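Sorting out a desk that has swallowed itself

My desk had got to the point where I was eating lunch off a pile of unopened post, so one wet September afternoon I put the radio on and dealt with it. It took me 40 minutes (plus tea) and it has stayed tidy ever since, which is a small miracle in this house!

First, take everything off. Yes, everything, even the lamp. I put mine on the bed so I couldn't go to sleep until I'd finished. Wipe the top down with a barely damp cloth and leave it to dry while you sort.

Make 2 piles to begin with: things you use every day and things you don't. Be mean. I found a stapler with no staples, a phone charger for a phone I no longer own and a letter from Pistico about a boiler I had replaced years back. Pens get a scribble on scrap paper, and if they don't write straight away, out they go.

Now the paper. My friend Ishbel Matheson swears by standing it up instead of stacking it, and she's quite right – you can see what you've got, and you stop losing the car insurance. A book caddy with a few compartments does the job nicely. I keep one for bills, one for things to answer and one for whatever I'm reading. 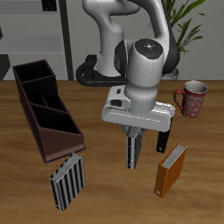
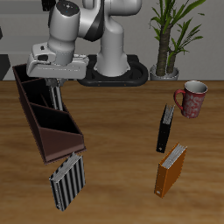

Wooden tabletop, with the three-compartment caddy in the second picture.

Put the caddy at the back, on the side you don't write with, so your elbow has room. Heavy books go in first, then the thin stuff. If it slides about when you pull something out, stick a bit of felt under each corner.

Cables next. Bundle the spare length with a twist tie from a bread bag and tuck it behind the desk leg. I label both ends with masking tape, as I've unplugged the router more than once.

Last thing at night I give it a quick going over: mugs to the kitchen, post in its slot, pens back in the pot.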